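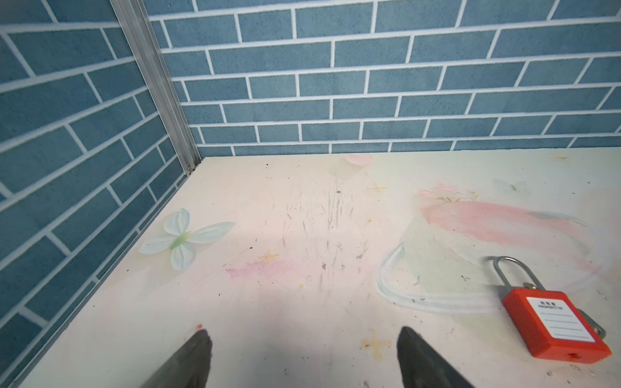 A butterfly by the blue tiles.

The moths came first, and Mareike Steinbach was not afraid of moths. She had lived in Osodcombe for five years and had made her peace with most small animals. But when the pantry began to make a noise at night, a dry scratching behind the flour, she telephoned the number on the back of the parish newsletter.

The man who came was called Rebelo. He was older than she expected and he took off his boots at the door without being asked. He carried a torch, a mirror on a stick and a grey notebook.

"Rats?" she said.

"Perhaps," he said. He lay down on the kitchen floor and put his ear against the skirting board, the way a doctor listens to a chest. He stayed there so long that she made tea and drank half of it.

"I was with Bromano before," he said from the floor. "In Stetbridge. There they gave us 1,000 houses in a year and twelve minutes for each. You put down the bait and you went. I could not tell you the colour of one kitchen."

"And what colour is mine?"

He lifted his head and looked. "Yellow," he said, a little surprised.

He found the hole behind the oven. It was the size of a coin, and the edges were smooth and dark from much use. He wrote something in the notebook and showed her the page — her address, a small drawing of the wall, and the number 143.

"What is that?"

"The holes I have closed since I work for myself. Yours will be the next one. But not today. Today somebody is at home, and I don't like to close a door on a family."

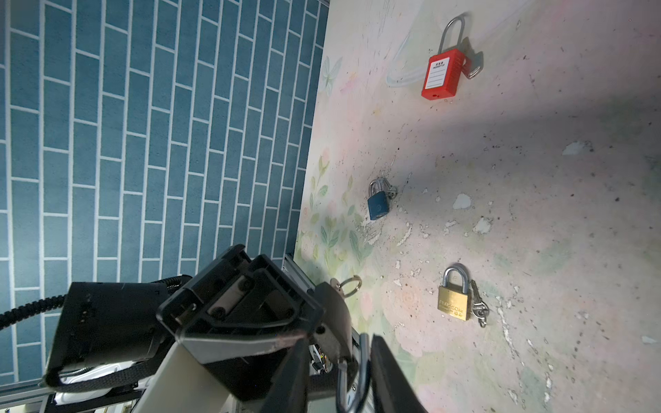 The bait he kept in a locked room at the back of his own house, and she saw it only in August, when the scratching had stopped and she brought him a jar of plums. She had expected shelves of poison with skulls on the labels. There was one tin, and it had dust on the lid. What interested her more was the wall, where three padlocks hung with their keys beside them, one red, and next to it a smaller one in blue. The red one had a white label with the words PROPERTY OF, and she read it twice.

"From Bromano?" she asked.

"From a cellar," he said. "They closed it with the rats inside and told the owner it was finished. I went back on my own time and opened it."

"Was it finished?"

"No. It was never finished." He turned the jar in his hands and held it to the light. "I asked for 357 dollars that they owed me and they sent me a letter. So I kept the locks."

She did not know what to answer to this. Outside, a neighbour was calling a dog. Rebelo put the plums on the shelf beside the dusty tin, thought again, and moved them to the other side of the room.

"Do you still hear anything at night?" he asked.

"Only the refrigerator," she said. Then, when she already had her hand on the door, "I miss it sometimes. The other noise."

He nodded and opened the grey notebook to look for her page.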